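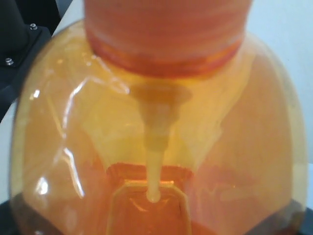 Orange cylinder, amber dome, and the pale stem inside it.

9/28/18

I have been reading about robots and housework for a few years now, mostly because I don't like housework. I also worked 3 years at a packing shop in Plivirstead, and my old boss there used to say the machines would have our jobs by April. He said it every year. When I left, the shop had one machine that put tape on boxes and a person standing next to it to fix the tape.

So can they do chores yet? My answer is some of them, if you set things up first.

Take see-through parts. A person looks at a shiny tinted cover and has no trouble telling the cover from what is behind it. A camera gets the glare, the color of the shell and the part inside all mixed together. The stem in the photo is pale and soft at the edges, and there are white streaks of light down the left side of the dome. I can tell which is which without thinking. A program has to work it out, and a streak of light moves when the camera moves.

Then there is fitting one thing into another. I do this all day without counting it as a job: lids, jars, the filter in the coffee maker, the soap bottle with the pump. If it doesn't sit right I feel it, back off a little and turn it. Most of that is in my fingers. With the lid of my Van Leeuwen ice cream tub I don't even look. A gripper that only goes by the camera can be off by a hair and keep pushing.

On a shop floor you can get around a lot of this. You bolt the part down so it is always in the same place, and you put up the same light all day. At home the light changes by noon and somebody has left a spoon in the way. My kitchen counter is 25 inches deep and I doubt I have seen the back of it this month.

Last winter I wrote on the Flondmont forum that I would pay for a machine that could load the dishwasher, even if it took all night. I got 2 replies. One said to buy fewer dishes. The other said the slow part would be the cups, since they all have different handles, and I think that was right.

What I do have is a Nustik floor sweeper, bought used for 80 dollars. It does the hall and the living room well enough. It can't do the stairs and it eats the fringe on the rug, so I roll the rug up before I start it. I still count that as a chore done by a machine, with a small chore left over for me. I'm going to move the rug to the bedroom and see if that helps.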